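Lastcombe Grip Bench
Two-finger gripper and wrist camera comparison package for simulated kitchens

Product code: LGB-112
License: per seat, 30-day trial available
Works with: Nullix 2 controller, Koivisto arm models, Hero wrist camera model

Overview

Grip Bench is a software package for comparing parallel grippers before you buy the hardware. You load an arm model, fit a gripper to each wrist, choose a camera mount and run the same set of pick tasks in the same room. The package logs finger position, contact force and camera views for every run.

The standard room is a kitchen with brown tiled walls, a long stone-textured counter, and a table and chairs. Wrist views are saved in the camera's own orientation. When the wrist rolls over, the floor goes to the top of the view and the furniture hangs down from it. Grip Bench does not correct for this unless you turn on Level View in the camera settings. 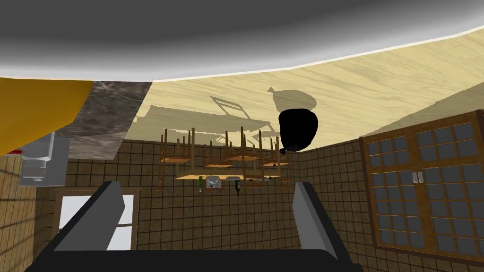
Issue 4, page 30

Both fingers stay in view at the bottom of the wrist camera's picture. With the gripper open, the gap between them is clear enough to line up on a target. Buyers comparing camera mounts should check this first. A mount set too far back fills the lower part of the view with the gripper base, and a mount set too far forward loses the fingertips.

What is included

Kitchen room with movable objects
Two-arm robot model with a gripper on each wrist
Head and wrist camera views
Task library with 1,000 pick and place starts
Run logger with CSV export
One controller profile (Nullix 2)

Counter tasks

Counter tasks use mixed objects placed close together: a knife, a glass, a paper towel roll, a green bottle on its side, a yellow rounded item and others. The spacing is tight on purpose. A gripper with wide outer fingers will often touch a neighbor on the way in, and the logger counts that as a fault.

Either arm can be assigned to the pick. The other can be parked with its fingers open, as in the head camera view, where the right gripper is at the yellow object and the left one is raised and empty.
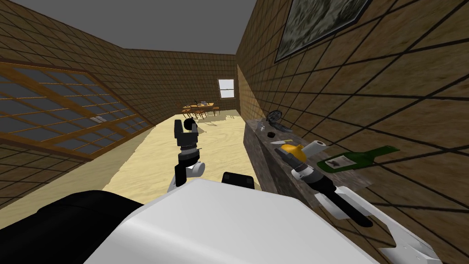 Page last changed: September 26, 2024

In our own comparison we ran 2,067 picks on three finger shapes. The tapered pad had the fewest neighbor contacts. The flat pad held the bottle better when it was gripped near the middle. The short pad was the cheapest and did well enough on the rounded items, but we do not suggest it for the knife. Full tables come with the trial download.

Test plans for the counter tasks were written by Jolien Vandenberghe. Clyde Kowalczyk maintains the controller profiles and answers setup questions.

Wrist camera settings

Field of view, tilt and offset can be changed between runs without reloading the room. Save each setting under its own name, or the logger will write over the last one. Steep wrist angles can leave a large part of the view plain gray, with only a strip of tile along one side. Frames like this have little for a tracking program to work with, so we keep them in the test set. A camera setting that only does well when the table or counter is in view will score poorly on them. 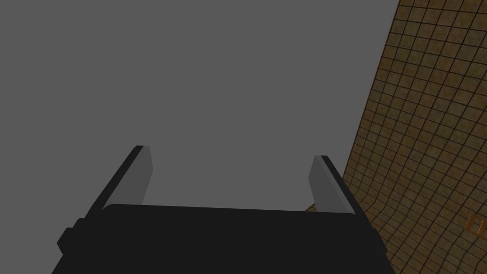
System requirements

64-bit Windows or Linux
16 GB memory, 32 GB suggested for two camera streams
Separate graphics card
Over 30 GB of free disk space

Ordering

Single seats are sold by download. School and lab licenses cover up to 30 seats and are quoted by email. The Koivisto arm models are included in the price. The Hero camera model is a paid add-on from April onward for new customers, and existing customers keep it at no charge.

Related items

Finger Pad Set, tapered
Finger Pad Set, flat
Nullix 2 controller profile, extra seat
Level View add-in for older versions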